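My sister has been after me since May to write up the Momard, so here goes, and bear with me because I do ramble when I like something.

If you haven't run into it, Momard is the home robot kit from Fonimia: 3 parts in the box, a tablet app, and an arm that clamps to your counter and learns a chore from watching you do it. You wear a small camera on your head, do the job a few times your own way, and send it all off. I went for the 40 dollar a month plan (there's a cheaper one, but it makes you wait longer). Ville Pesonen on their support line was so patient with me that I nearly sent him cookies!

For my first chore I picked bags, the fiddly little plastic kind, at the counter by the sink with the red-lidded tub close by.
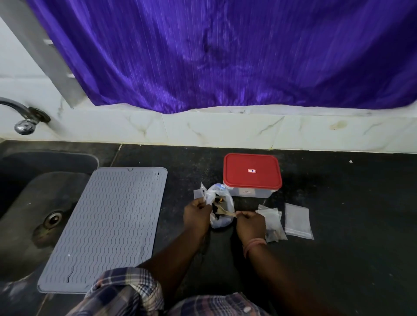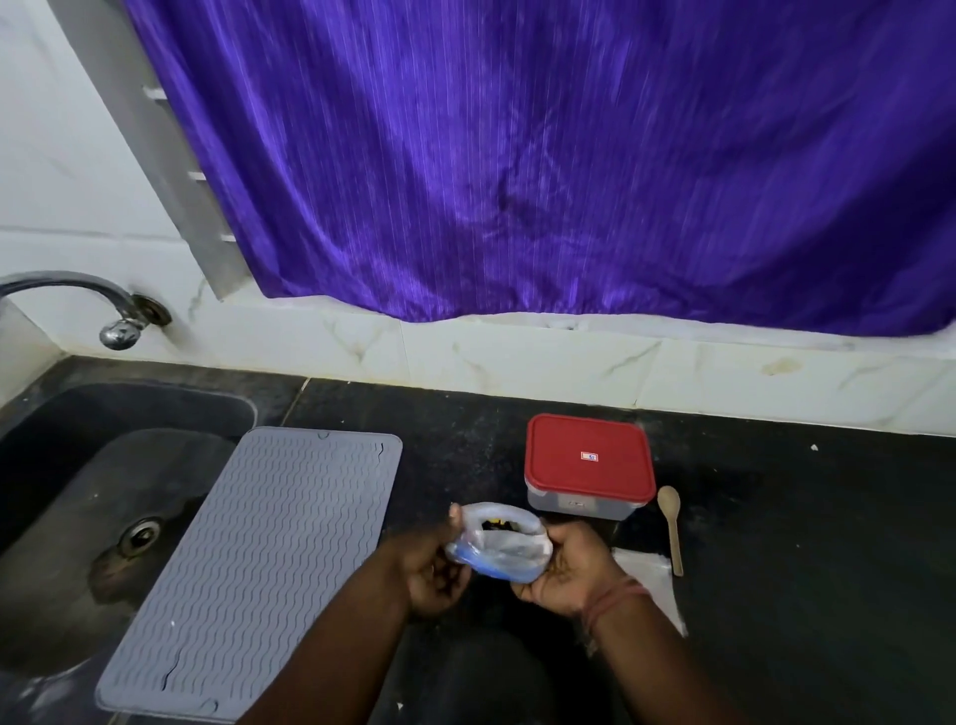
I sent in 194 clips before I got tired of it, and by Friday the app had a practice routine ready for me. It's slow, and it fusses over thin plastic the way my grandmother did over gift wrap, but I was tickled all the same. I did try the Fankhauser trial last year and found the setup a real headache, so for a beginner I'd take this one. My one gripe is the head strap, which pinches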